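Nellumus planning stack, progress report to Akov
August 5, 2026

Work since the December review went into the grasp planner and its interface to the Geagea simulator. The planner now scores rim and handle grasps on mugs in one pass, and the two collision checkers have been merged — the old one is kept behind a flag until Nundik signs off.

The regression suite stands at 499 simulated episodes. Five fail, all on inverse kinematics timeouts when the gripper has to point straight down near the robot's base. Raising the solver limit clears two of them. The rest need a better seed pose, and that change is in review.

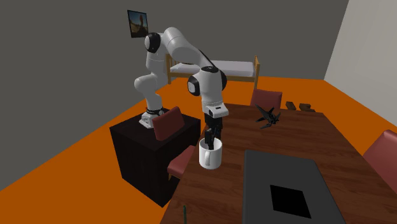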